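Sondow teaching-by-hand project: progress to the end of February

Dear Veronika,

Thank you for being so patient with us over the last report, and for the kind note that came with it. We've had a good couple of months at Broltville and I'm glad to have something more cheerful to send you than a list of parts on order.

We now have 536 recorded demonstrations that we're happy to keep, all done by remote control with both arms, against the 2,000 we promised for the whole grant. That is a little behind, I know, but the pace has picked up a great deal now that Matěj and Aldana have settled into taking turns (they swap every Thursday). Most of the new ones are on the number puzzle, where the operator has to pick up a loose tile, turn it the right way round and lower it into its slot in the wooden board. It's a lovely task for us, fiddly enough to be worth learning and quick to set up again. 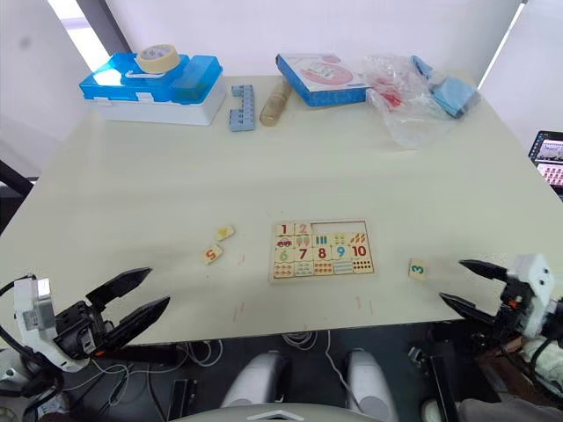

Adhiambo Mrema felt that we'd been too quick to throw away the clumsy attempts, and asked whether a demonstration in which the operator misses the slot, backs off and tries again might teach more than a perfect one. We talked it over for most of an afternoon and have started keeping them, marked separately.

The left arm's controller still lags a touch, which makes passing a tile from one hand to the other tiring work, and we've cut sessions to 2 hours. Carter has a replacement coming from Wilczyńska. Once it's fitted we'd like to train 8 more operators from the Wutdale site, if you're content for us to move some of the travel money across.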